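About Handimitz

We sell cups. Saucers too, and the small stuff that lives around a coffee counter. Started in October with 200 saucers and a rented room on Alidside. Now 4 of us, bigger room, same street, still no sign on the door (sorry, look for the green mailbox).

What we carry: mostly the Antal line, black outside, white glaze inside, saucer to match. Also Tunine mugs when we can get them. Cloths, shelves, spoons. No machines, please don't ask, we'd only send you somewhere else.

The counter up front is for trying things out. Pick up a cup, see how it sits, put it back on its saucer. Orders get set out there too before they're wrapped, cup and saucer together so the pairs stay pairs.

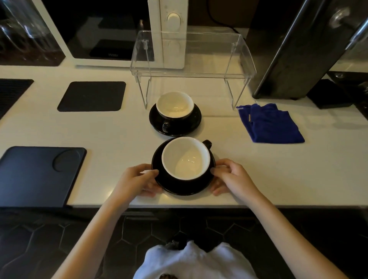
One customer wrote in to say that black saucers show every drip and she'd never go back to white anyway, plus could we please sell the saucers alone. We do now. Same price as it was in teh spring.

Packing is all by hand. Paper between, paper around, box, second box. Sent out 2973 orders so far, 1229 of them gift sets. Chips happen. Send a picture, we send a new one, keep the old one for pens or whatever.

Wholesale: yes, cafes and small inns mostly. Mixed cases fine. Write first, the phone is usualy under something.

Open most mornings, closed Sundays. Pickup at the side door.

Page updated 2026-07-13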